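Toltach Docs Home Tasks Scenes Planner Changelog Contact

# toltach-desk

Simulated bimanual desk tasks plus the planner wrapper we use at Sandeck. Data, task configs, replay tool. Split out of the main Toltach repo in September so people stop cloning the whole thing for one folder.

Maintained by Ebenezer Laryea (planner, replay) and Ileana Vasiliu (scenes, data). Open an issue before you mail us.

## What's in it

1065 episodes, 41 scene layouts, 4 task families. Each episode is joint states for both arms, gripper commands, planner log, RGB from the head view. Depth only for the later layouts, check the `has_depth` flag before you load it or the reader throws.

Task families:

- `reach_hover` — bring one gripper to a pose over the desktop, hold
- `pick_small` — grasp a small item, lift, stop
- `slide` — push a flat item along the desktop
- `drawer` — pull a drawer by its handle

Drawer is the weakest. Handles are small and the contact model doesn't like them. Use it for planning tests, not for training a grasp policy.

## Install

Clone, make a fresh env, `pip install -e .`, then `toltach-desk fetch --split dev`. The dev split is small enough for a laptop. Full split wants a real disk.

If fetch hangs at the checksum step, kill it and run again with `--no-parallel`. Known, on the list.

## Replay

`toltach-desk replay --episode ID --view head` opens the head camera. Space pauses, comma and period step one control tick. Joint overlay is on by default, turn off with `--clean`. Replay sets recorded joint states directly and doesnt re-run the controller, so don't read contact forces off it.
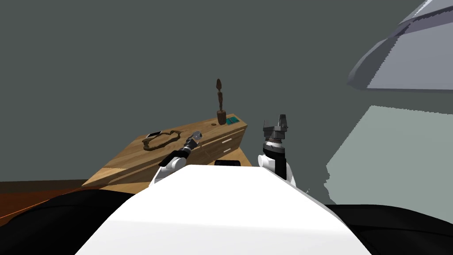
Head view, `--clean`. Left gripper just over the desktop, right arm up with fingers open a little.

The torso shell takes up a lot of the lower image in this view. We mask it for the detector — mask is in `configs/self_mask.yaml`, and it covers the torso and shoulders only. Arms are masked per tick from forward kinematics. If you change the head pitch you have to regenerate the static one (`tools/make_mask.py`), otherwise the detector starts reporting shoulders as objects.

## Planner notes

Both arms are planned together, one joint space, RRT-Connect then shortcutting. Control runs at 20 Hz. Collision geometry is convex hulls for everything on the desk, so thin or open shapes are a problem. A loop of chain gets filled in and treated like a plate. Planner goes over it fine but won't reach inside the loop. Set `hull_mode: parts` per object if you need that, slower.

Idle arm gets parked upright unless the task config says otherwise. Parking it low saved some plan time but it kept blocking the drawer side. Ebenezer has a branch with a cost term for this, not merged.

## Known issues

- Jagged edges on some background surfaces in the render. Cosmetic, collision meshes are separate.
- Object labels in the Bernport layouts are inconsistent, same mesh sometimes under two names. Use `mesh_id`.
- Gripper width is logged as commanded, not measured. Measured width is in the state vector, last two entires.
- `slide` episodes can end with the item partly past the desk edge and still be marked success. Filter on `final_pose` if you care.
- Opoku importer is out of date, needs the old URDF.

## Splits

Split by layout, so no layout shows up in both train and test. Please keep it that way if you publish numbers. Random episode splits look much better and mean very little here.

## Adding a layout

Copy `layouts/_template`, edit the object list, run `toltach-desk check`. It catches floating objects and interpenetration. It does not catch bad textures, look at the render yourself. Send the PR to Ileana with one head view render attached.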